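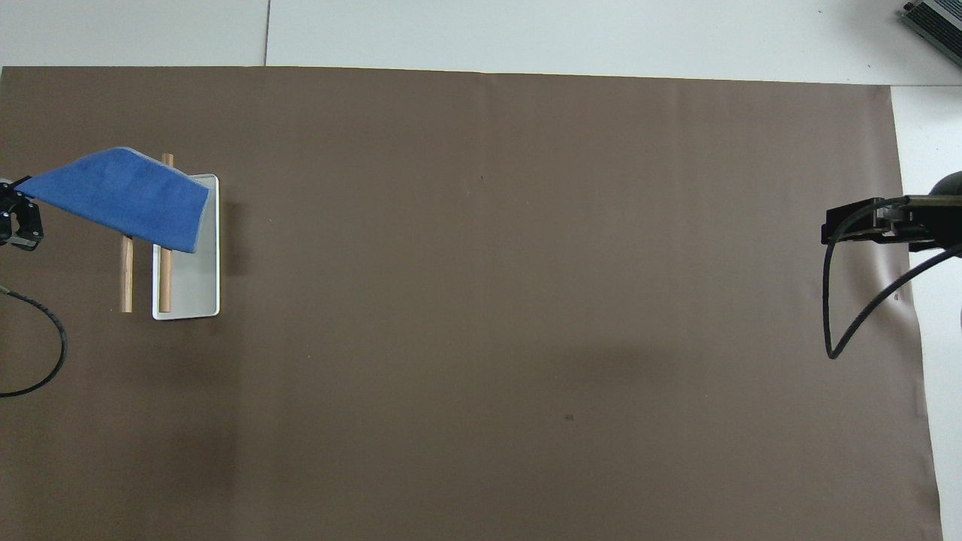
站着拔草的梦，又做了一季：Groreck 立式拔根器使用记

分享 17　评论 7

先说清楚我的立场。凡是包装上写着“不弯腰”“不费力”“连根拔起”的园艺工具，我一概不信。车棚里挂着一排前车之鉴：弹簧卡死的，踏板焊缝裂开的，还有一把号称能拧出蒲公英整条主根的螺旋钻，拧出来的是一个很漂亮的洞，根留在洞底，过几周照样长叶子，长得比原来还壮。所以 Irena Sobczak 在工具架前把 Groreck 的立式拔根器塞到我手里，说“你拿去用，用完骂也行”的时候，我是抱着骂的打算拿回家的。

结果用了一整季，骂的话比预想的少一点，但也没少到可以劝人去买的程度。

东西本身不复杂。一根长杆，顶上横着一个把手，底下几根爪子，爪子旁边一块踏板。把爪子对准杂草中心，踩下去，杆子往踏板那一侧压，爪子合拢，草连土一起撬出来，再推一下把手上的滑套，草就掉进桶里。市面上同类的东西都是这个路数，Fukow 有一款，Amoah 也有一款，三家的说明书看着像同一个人写的，连“享受园艺乐趣”这句都一样。Groreck 自己强调的区别在两处：爪子比别家长，支点可以换高低两个位置。

爪子长，我承认有用。我那块地的麻烦主要是酸模和蒲公英，都是主根往下扎的货色，短爪子夹住的只是脖子，一使劲就断。Groreck 的爪子能伸到脖子下面去，春天土松的时候，蒲公英十有八九能出来一条像样的根，尾巴尖细细的，看着很解气。酸模就要打折扣。小株没问题，长了几年的老株，根比拇指粗，还分叉，爪子合拢的时候往往只抱住其中一叉。撬上来半截，断面黄澄澄的，剩下半截还在下面。酸模留下根颈就会再发，所以这半截等于白干。我后来学乖了，老株直接上窄铲，跪着挖，跟从前一样。

至于可以换位的支点，我至今没弄明白它想解决什么问题。说明书讲低位用于草坪，高位用于花境。我两种都试了，低位省力，高位费力，区别就是这样。换位要拧一颗蝶形螺母，螺母朝着泥的那一面，用过几回之后缝里全是土，得拿旧牙刷刷干净才拧得动。从那以后它就一直待在低位。要是 Groreck 把这个机构取消，做成一个固定支点，杆子还能轻一点。

再说土。所有这类工具的广告都是在一种神奇的土里拍的，黑，松，没有石头，一踩到底。我家的土是黏的，里面有石子，还有前任房主埋下去的碎砖。雨后隔一天最好用，爪子下得去，草也肯松手。旱了以后，踏板踩上去像踩在马路沿上，我把全身重量压上去，爪子进了一点点，然后杆子开始弯。没有断，这一点要给它记上，Amoah 那把就是在这种情况下交代的。但杆子弯过之后回来得不太直，现在从侧面看有个不明显的弧度。用着没感觉，看着别扭。

碎砖的问题更直接。爪子碰上砖头，尖就卷。卷了可以用锉刀修，我修过，修完比原来短一截，而且露出来的金属很快起锈。说明书里写“爪尖经特殊处理，无须保养”，我觉得写这句话的人应该来我家后院住几天。

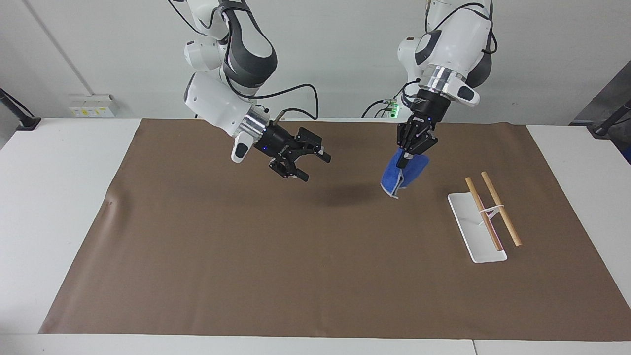 Allach 园艺会 工具评测组

接着说草坪。好多人买这种东西就是冲着草坪来的，花境里大家还愿意蹲一蹲，草坪上蒲公英一开就是一片，蹲着一棵棵挖，确实要命。Groreck 在草坪上速度很快，这是真的。星期二傍晚我下班回来，趁着天没黑，把靠篱笆那一条清了一遍，腰一点事没有，桶也满了。

第二天早上从楼上往下看，草坪上全是洞。

每个洞都有杯口大小，排得还挺密。广告里从来不拍这个。爪子长，抱上来的土就多，草出来了，土也出来了，你得把土从桶里一点点抖回去，踩实，补种。补种的草籽要浇水，鸟还要来吃，没长起来之前，裸土正好是杂草种子最喜欢的地方。我那一条草坪到六月还是花的，洞里先冒出来的是早熟禾和繁缕，后面才是我撒的草籽。如果把回填和补种的时间算进去，站着拔和跪着用小刀剔，总共花的工夫差不了多少。跪着剔的口子小，一脚就合上了。

我把这话跟 Iwona Adamczyk 讲，她不同意。她的意思是，我的算法只适合膝盖还好的人。她膝盖动过手术，跪下去容易，起来要扶着东西，草坪中间又没有东西可扶。对她来说选择只有两种，站着拔出一地洞，或者不拔。她宁可要洞。她还专门备了一桶筛过的沙土，拔一棵往洞里倒一把，顺脚抹平，动作很熟。我看过她那块草坪，确实比我的平整。这个反对意见我接受，但要补一句：那桶沙土和那道工序，包装盒上一个字都没提，是她自己琢磨出来的。

关于耐用，Groreck 的盒子上印着“经 2,000 次踩踏测试”。这个数字我想了很久。听上去不小，可是认真拔草的人，一个周末就能用掉相当可观的一份。而且没有写在什么土里踩，空踩还是实踩，踩完之后是断了，松了，还是只是测试的人下班了。我给他们客服写过信问，回信感谢我的关注，并附上一张同系列耙子的介绍。

我自己这把的情况如下。滑套在季中开始发涩，草卡在爪子里推不掉，要用手去抠，手一伸过去就等于弯腰了。拆开看，是细土进了套管，冲干净以后好了，过一阵又涩。踏板上的橡胶垫掉了，我用胶粘回去，又掉，现在没有垫。没有垫的踏板下过雨很滑，我有一次脚滑下来，小腿蹭在杆子上，青了一大块。把手倒是始终牢固，握感也不错，横把比 Fukow 那种圆球头好用得多，圆球头压久了掌心疼。

爪子的弹性还在，合拢时对得齐，这一点我原本以为最先出问题，居然没有。

重量上，它比看起来沉。单独拎一拎不觉得，可是拔草的动作是一下一下提起来再插下去，到后面累的是肩膀和上臂。腰省下来的力气，肩膀替它还了。肩周不好的人先借一把试试，别看着“不弯腰”三个字就付钱。身高也有讲究。杆长不能调，我个子中等，正好。Irena 比我矮一个头，她压把手的时候手要举到胸口，使不上劲，只好身子往后仰，看着很悬。支点能调，杆长不能调，我不知道他们开会的时候是怎么排的先后。

有几样草，我建议根本不要用它去碰。

旋花和羊角芹，靠横走的白根蔓延，一断就是两棵。立式拔根器抱出来一团土，根在四面全部扯断，你等于帮它们做了一次扦插。田蓟也一样，竖着那条根能拔出来一截，横着的全留在下面，过一阵在旁边齐刷刷冒头。木贼更不用说，根深得没有道理。这几样该用叉子慢慢抖的还得抖，该盖黑膜的盖黑膜，该认命的认命。盒子背面画了一圈“适用杂草”的小图，里面赫然有一株田蓟，我拿放大镜看过，叶子画得很像，不会认错。

好用的对象也有：蒲公英，车前，千里光的莲座，小株酸模，还有自己播到碎石路边上的毛蕊花幼苗。都是一个中心、一条主根的。对付这些，土又湿润，它就是个称职的工具。我还用它起过几棵自播的毛地黄小苗，整坨土带出来，直接移到别处，活得很好。这一用途说明书没写，白送给他们。

价钱我不写了，各家店差得厉害，促销的时候和不促销的时候像两种商品。只说比较：它比 Fukow 贵，贵出来的部分主要买到了长爪子和那个没用的支点。Fukow 爪子短，断根多，但是轻，洞也小，单论草坪上的年轻蒲公英，我反而更愿意拿 Fukow。Amoah 那把我劝大家别买，弯了就回不来，我手里这把和评测组借出去的那把是同一个地方坏的，都在踏板上方的焊点。

保修写的是两年，要留购买凭证，“正常使用”之外不保。什么叫正常使用，条款里列了一长串例外，其中有“石质土壤”和“过度干燥土壤”。把这两样去掉，本地还剩下多少花园可以正常使用，各位自己估计。

要买的话，几条提醒：

等雨后再动手，旱的时候让它挂着。
老酸模用窄铲。
桶里备沙土，随拔随填。
橡胶垫早晚会掉，别用那种一干就脆的胶。
收工冲套管，倒过来挂，别杵在墙角。
穿硬底鞋。我穿过一次软底的，脚心疼到晚上。

我自己会不会再买一把？眼下这把还能用，问题可以往后放。真坏了，我大概会先去二手市集上转转，老式的长柄蒲公英叉，木柄，一块铁打的叉头，没有滑套没有弹簧没有支点，我祖母那把用到她搬家。缺点是要弯一点腰。

评测组的这把 Groreck 本月还回工具架，会员可以照常登记借用，爪尖我锉过了，有一根比另外几根略短，不影响夹草。踏板没有垫子，雨天小心。借的人麻烦把土冲干净再还，上回 Fukow 还回来的时候，套管里的泥已经成砖了。

评论（7）

老篱笆：洞的问题太真实了。我家狗以为是给它挖的，又往深里刨了一遍。

山坡下：我的垫子也掉了，剪了一块旧自行车内胎绑上去，到现在没掉。绑紧一点，别用胶。

Iwona Adamczyk：沙土里掺一点草籽一起倒，省一道工。文章里没写，补在这里。还有，我不是“宁可要洞”，我的草坪上没有洞。

晚熟番茄：请问沙子质土壤能用吗？我这边海边，基本全是沙。

Irena Sobczak：回复晚熟番茄，能插进去，就是抱不住，土从爪子缝里漏光了，草也跟着滑下去。你那种土戴手套直接拔就行。

种豆子的：买过，退了。肩膀受不了。

山坡下：木柄叉的话，市集靠停车场那头有个摊子常有，早点去。

点赞 17　收藏 2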